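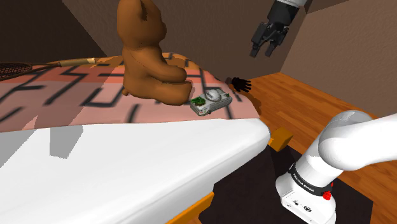

The practice bedroom at the Takholm open day, with the arm waiting over a bed of toys.

I have been tidying up after other people for most of my adult life, first younger brothers, then children, and now, on certain weekends, grandchildren who can empty a toy chest in the time it takes me to find my glasses. So when the Takholm lab, up the hill from us past the old Graltier warehouse, held an open day this October and put "See a robot tidy a bedroom" at the top of its flyer, I was out of the house before the second cup of coffee. I had no assignment and no particular knowledge. I just wanted to see somebody, or something, else do it for once.

What I had pictured, I suppose, was a bedroom. I thought there would be a bed and a lamp and a polite machine going back and forth. What I got first was a row of folding chairs and a large screen, and on the screen was a bedroom that exists only inside a computer. I'll admit that my heart sank a little. The man next to me, who had brought two boys and a bag of pretzels, said quite loudly that he could have stayed home and watched a screen there, and a few people laughed, and I was one of them.

I have changed my mind since, which is my reason for writing this, and I would like to take my time explaining how.

The demonstration was run by Poul Bech, a tall, soft-spoken man who has the patience of a good swimming teacher. He sat at a desk to the side and started each run himself, and he talked the whole way through, so that even those of us who have trouble with the remote control could keep up. The robot in the simulation is a single arm, white, bolted down beside the bed, with a black gripper that has two fingers. He told us that the one on the screen is a copy of a real one, down to the maker's name on the collar, and that every joint on the copy bends as far as the real joint bends and no farther. On the bed was a big brown teddy bear, a racket, and a little boxy toy vehicle that one of the pretzel boys said was a tank and the other said was a car. They did not settle it while I was there.

The job for the arm was to pick up the toy vehicle and put it on a shelf. That was all. I have given the same job to a four-year-old and been annoyed when it took five minutes.

In the first run the fingers came down beside the toy, closed on nothing, and rose again with great dignity. In the second they came down on top of it and shoved it into the bear's foot. In the third they got hold of it, lifted it, and let it slip out sideways onto the blanket. Mr. Bech did not seem bothered by any of this. He told us that the program had already made 800 tries overnight, each with the toy lying at a different angle, and that it was getting it right 70 times out of every hundred, and that we had simply come in on the wrong three. On the fourth run it worked, and people clapped! I clapped too. I don't believe I have ever clapped for a grandchild putting away a car, and I've been thinking about that.

Then somebody asked the question we all had, which was why they did not just use a real bed and a real bear. I liked his answer very much. He said that a real arm has to be reset by a person every single time. Someone has to walk over, put the toy back, smooth the blanket, and step away again before the arm can move, and after 10 or 15 rounds of that the someone is tired and starts putting the toy down in the same easy spot without meaning to. The computer doesn't get tired of making a mess. It will drop the toy at an awkward slant against the bear's foot as many times as you ask, and it will do it at three in the morning while Mr. Bech is asleep. And when the arm makes a bad guess and swings too hard, the only thing that gets hit is a bear made of arithmetic.

Now, I know what can be said against all this, and a good friend of mine said most of it when I phoned her that evening. She said that a pretend bedroom is a clean bedroom. The bear on that screen has no fur to speak of, it is as smooth as a caramel, and any grandmother will tell you that the real ones have fur, and loose stitching, and now and then a piece of dried banana. The mattress is perfectly white. The blanket lies there as if it had been ironed onto the bed. She said that if you teach a machine in a world where nothing is sticky, you will get a machine that is helpless before breakfast. I think she is right about that, and so does Mr. Bech, because I had heard him say nearly the same thing to the man with the pretzels. He called the simulated room a kind of kindergarten. You learn there how to hold a crayon, he said, and then you have to go out and find that all the crayons are broken.

My friend's other complaint is the one I want to argue with. She said it was a bit of a cheat to invite the public to see a robot and then show them a picture of one. She would have been happier with a real arm doing one thing, well rehearsed. And I understand that, I do, I had the same feeling in my folding chair. But I have been to that kind of demonstration. A few years ago my husband and I went to a trade fair where the Bisanard company had a machine pouring lemonade, and it poured beautifully, one cup after another, and each cup was in precisely the same place on the same little mat. I went home believing that robots could pour lemonade. They could pour that lemonade. Had I moved the cup an inch to the left, I expect there would have been a good deal of mopping, and a young man in a company shirt stood right there all afternoon to see that I did not.

At Takholm we were allowed to move the cup, so to speak. After the clapping, Mr. Bech asked the children to come up and choose where the toy should go, and they chose terribly, as children do. One little girl wanted it under the bear. A boy wanted it on the strings of the racket. Mr. Bech typed it in each time and let the arm have a go, and mostly the arm failed, and he told the children why as well as he could, and when he didn't know why he told them that too. I have sat through many public talks in this town and I can't remember the last time a speaker said "I don't know" with children present and went on looking perfectly cheerful.

So here is my opinion, for what it is worth, coming from a person who still writes her grocery list on an envelope. I think we should ask for more open days like this one and fewer like the lemonade. There is going to be a lot of talk in the next few years about machines coming into our kitchens and bedrooms and nursing homes. Mrs. Nikolaidis across the street has already been mailed a brochure for one, with a smiling couple on the front and not a word inside about how often the thing drops what it is holding. I would like people her age and mine to have seen a gripper close on empty air three times in a row. It does not frighten you off. It made me fonder of the whole business, if anything, and it gave me some good questions to ask the next salesman: how many tries, and who put the cup there, and may I please move it?

I would ask one thing of the lab in return. Next time, put the real arm in the same room as the screen, even if it does only one task and does it badly. Mr. Bech told me the real one lives two floors down and could not be brought up for the day. I believe him, those stairs are steep. But the boys with the pretzels had worked themselves up into a great wish to see it, and I think that if they had watched the arm on the screen and then the arm in metal, each having a try at the same toy, they would have understood the difference between the two faster than any of us grown-ups did. (They would also have wanted to press the buttons, so somebody should plan for that.)

I stayed until they began folding up the chairs. On my way out I asked Mr. Bech whether he tidied his own children's rooms, and he said that he had two daughters and that he mostly closed the door.

The next open day is supposed to be in the spring. I am bringing the grandchildren, and one of their bears, the oldest one, with the ear that has been sewn back on twice. He has said he would like to have a look at it.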